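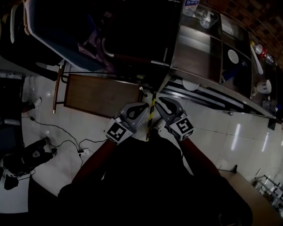 The Prakis comparison is a set of trials of hand-held grippers used to record manipulation tasks for robot learning. It was planned by Petro Horobets and run under the project name Skosetora. Its purpose was to find out how much the shape of the fingers, the stiffness of the housing and the placement of the tracking markers affect the quality of recorded demonstrations. The results were later used to choose a gripper for kitchen and laundry tasks.

Background

A hand-held gripper lets a person carry out a task with the same kind of fingers a robot arm will use later. The operator squeezes or releases the tool, and a camera on it records what the fingers see. Position can be worked out from the camera pictures, from printed square markers (fiducials), or from both. Grippers of this type cost less than a teleoperated arm and can be carried into ordinary rooms. Their main weakness is that small tracking errors are passed on to the robot, which may then close its fingers too early or beside the object.

Before the comparison, Skosetora had used straight-fingered tools. These did well with boxes and bottles but poorly with plates and folded cloth.

Equipment

Two designs were compared. The Savchuk gripper has curved fingers, with marker cubes at the base of the finger assembly. The Plustik gripper uses a straight finger of the same length and carries its markers on flat plates. Both were tested with the same camera, the same lens and the same recording software, so that differences in the data could be traced to the tool.

In two-handed trials, the operator carried one gripper in each hand. A head camera was added to give a wide view of both tools and the work surface, while the gripper cameras gave the close view. All streams shared a single clock. Clock drift was checked at the start and end of every session by closing both grippers at the same moment.

Test procedure

Each session had three parts. In the first, the operator moved the grippers along a fixed line on the floor and back again, which gave a reference path for the tracker. In the second, the operator picked up and set down hard objects such as cups and plates. In the third, the operator handled soft goods, mainly shirts and towels.

A trial lasted 27 seconds. Trials in which a marker was lost by the tracker for more than 2 seconds were thrown out and repeated. The full set came to 900 accepted trials, recorded by 14 operators. Operators changed tools halfway through a session, and half of them began with the straight fingers.

Marker tracking

Marker loss was the most common reason for a rejected trial. It happened most often when the operator turned the wrist inward, so that the body of one gripper hid the marker on the other. Cubes were better than flat plates in this respect because more than one face could be read. Strong reflections from glossy floors and steel counters also caused short dropouts, especially with the head camera tilted down. 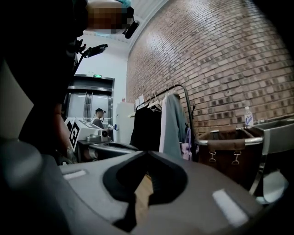 Petro Horobets has written that the tracking figures should be read with care, as the operators learned within a few sessions which wrist angles to avoid, and that a first-time user would lose the marker far more often with either tool. He recommended reporting the rejected trials alongside the accepted ones. Later Skosetora reports follow this practice.

Results

Curved fingers gave the better result with plates and with cloth. The tip could be slid under a rim or a hem without tilting the whole tool. Straight fingers remained better for narrow objects such as spoon handles, which tended to roll along the curve before they were held.

Operators found the Savchuk housing bulky. Several reported tired forearms after long sessions, and the housing covered a large part of the lower camera view. Moving the camera forward reduced this but brought the fingertips too close to be in focus. The final mount was a compromise, with the camera raised slightly and the lens angled down.

Transfer to a robot arm

A smaller study replayed the recorded motions on an arm fitted with matching fingers. Motions from the cube-marked gripper needed less correction by hand. Cloth tasks were harder to transfer than hard-object tasks with both designs, and the study did not separate the effect of the fingers from that of the markers. Force was not recorded in either study.

See also

Fiducial marker
Learning from demonstration
Robot end effector
Teleoperation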